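Kiston Workshop Dehumidifier – Owner's Guide
Section 3: Setting Up in Your Shop or Garage 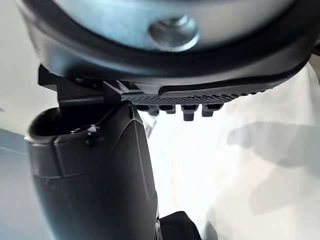
Fig. 3. Brushed metal face with a recessed hole and a black rim, seen from beneath.

Welcome to the part of the guide where you finally get to plug something in! If you bought your Kiston for the same reason most of our customers do, you have opened a drawer one spring morning and found a coat of orange fuzz on your good chisels. Bare metal and damp air do not get along, and the undersides of things are where we all forget to look. A little care with placement now will save you a good deal of steel wool later, so pour yourself a coffee and take your time with this section.

Before you start

Your Kiston is meant for a closed room of up to 400 square feet. If your shop is larger than that, hang a heavy curtain across the part you care about most and treat that side as the room. Shops with a dirt floor, or with a roll-up door that stays open most of the day, will keep any dehumidifier running without much to show for it.

CAUTION: Let the unit stand upright for a full day if it was laid on its side during delivery. The oil in the compressor needs to settle back where it belongs. Starting it too early can damage the compressor, and that kind of damage is not covered by the warranty.

Choosing a spot

1. Pick a level place on the floor, away from the table saw, the sander and anything else that throws dust.

2. Leave at least 20 inches of open space on every side. We know this is a lot to ask in a one-car garage, but the fan draws from the back and both sides, and a stack of lumber leaning on the grille will choke it.

3. Keep the unit off extension cords. Use a grounded wall outlet, and if the outlet is near a sink, it should be the kind with test and reset buttons.

4. Close the windows and any vents that lead outdoors.

Draining

You can use the bucket or the hose, whichever suits you. The bucket is simpler for the first week, and it is rather satisfying to see how much comes out of the air.

5. For the bucket, slide it in until it clicks. The green light will not come on until it does.

6. For the hose, take out the bucket, unscrew the cap at the back and thread the hose on by hand. Run it downhill all the way to the drain, with no loops or humps.

NOTE: The hose fitting is plastic. Please don't use pliers on it. Hand tight really is tight enough, and a turn of plumber's tape will take care of a slow drip.

First run

7. Press POWER, then set the dial to 50 percent.

8. Let it run for two days with the door kept shut as much as you can manage. It will run almost constantly at first – this is normal, as the walls, the floor and every board in the rack are giving up moisture too.

9. Check the reading on the front. Once it holds at 50 for a whole evening, you can nudge the dial down to 45 if you keep hand planes or cast iron tops in the room. Going lower than 40 can open up cracks in wide boards, and guitar makers should be especially careful here.

Looking after your tools in the meantime

Wipe down bare metal with a soft cloth and a thin coat of paste wax, and work it into holes and along edges where damp likes to sit. Turn things over while you're at it. Painted and rubber surfaces don't want wax, so a dry cloth is plenty for those.

If the unit shows code 157, the coil has iced over, usually in a shop below 60 degrees. Switch it off, let it thaw with the bucket in place, and warm the room a bit before you start again. Cleaning the filter is covered in Section 4.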